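Iestyn Skyrme has been writing lore for Oltlow since the first test build, and he still lights up when you bring up Metwally, the drowned queen at the bottom of the Skasness dungeon.

"She was a ferry keeper first!" he says. "She carried 223 families across the strait before the Sulo took her voice, and every one of those names is in the game somewhere – on gravestones, on boat hulls, on a spoon in the tavern."

Players found the spoon within 2 days of the May patch, and he was thrilled. 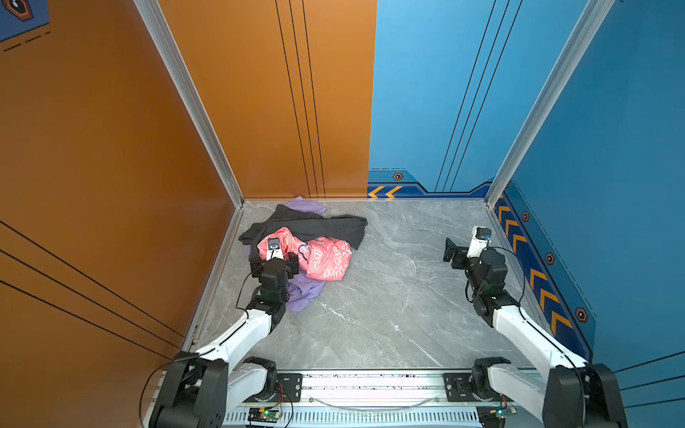
Writing the second phase

The fight changes completely once Metwally starts to sing, and that part came from Vojtěch Pešek, who designs the encounters. "Vojtěch asked me what she'd be sorry about," Skyrme says. "I wrote him 2000 words that night. He used one line, and it's the best line in the whole raid."

He's already working on her sister.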